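Anouk Verstraete: «El final feliz me lo tomo como un contrato»

La autora de Skostham habla de su nueva novela romántica, del pueblo que se inventó y de lo que le cuesta escribir un segundo libro con los mismos personajes
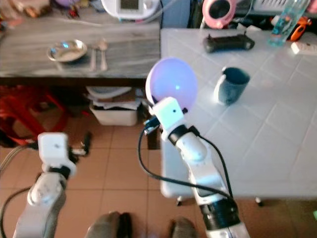
Un faro, dos hermanos y una panadería

La segunda entrega de la serie Skostham salió en mayo y lleva por título Marea en Ekden. Quien leyó la primera recordará a Wulness, el farero retirado que lo sabía todo de todos. Aquí vuelve como personaje secundario y el peso recae en Falcão, el panadero que llegó al pueblo con una maleta y se quedó, y en Edda, la veterinaria con la que discutía en cada capítulo del primer libro.

«Falcão no estaba previsto», dice Verstraete. «Lo metí en una escena porque alguien tenía que vender el pan. Luego me escribieron lectoras preguntando si tendría su historia y me di cuenta de que yo también quería saberla.»

Escribió el primer borrador en 12 semanas. La revisión le llevó mucho más. El problema principal era Edda, que en la versión inicial perdonaba demasiado pronto. «Mi editora me devolvió el capítulo 22 con una sola nota al margen: no me lo creo. Tenía razón. Lo reescribí entero y cambié de sitio la conversación del muelle, que ahora llega después de la boda de la hermana.»

Escribir por las mañanas

Verstraete trabaja de seis a diez, antes de que se levante el resto de la casa. No usa esquemas largos. Empieza con una ficha de cada protagonista y con la última escena, que escribe completa antes que ninguna otra. Se pone un mínimo de 2000 palabras diarias y los domingos no escribe.

«Hay días en que borro casi todo lo del día anterior. Me da igual, cuento lo que escribo y no lo que queda.»

Sobre el género habla sin rodeos. Le molesta que le pregunten cuándo va a escribir «algo serio» y defiende las convenciones de la novela romántica. «El final feliz me lo tomo como un contrato. Si en la portada pone romántica, la pareja acaba junta. Lo que tengo que conseguir es que durante trescientas páginas se te olvide.»

En Marea en Ekden hay escenas subidas de tono, más que en la anterior. Reconoce que son las que más revisa y que las lee en voz alta, con la puerta cerrada, para detectar frases forzadas. «Si me da la risa donde no toca, fuera.»

Lo que viene

La serie tendrá una tercera novela, todavía sin título. Verstraete adelanta que transcurre en invierno y que la protagonista será la hermana de Edda, aunque no quiere contar qué pasa con su matrimonio. Tampoco aclara si Wulness llega vivo al último capítulo, una pregunta que recibe en casi todas las firmas.

Mientras tanto lee poco género propio, para no contagiarse, y bastante novela negra. También ha vuelto a los cuentos, que era lo que escribía antes de publicar. Tiene dos terminados, ambos ambientados en el faro, y piensa enviarlos a las suscriptoras de su boletín antes de que salga el siguiente libro.

¿Se puede empezar por este segundo volumen? Ella cree que sí. «Se entiende todo. Pero te pierdes la pelea por el horno, y la pelea por el horno me gusta mucho.»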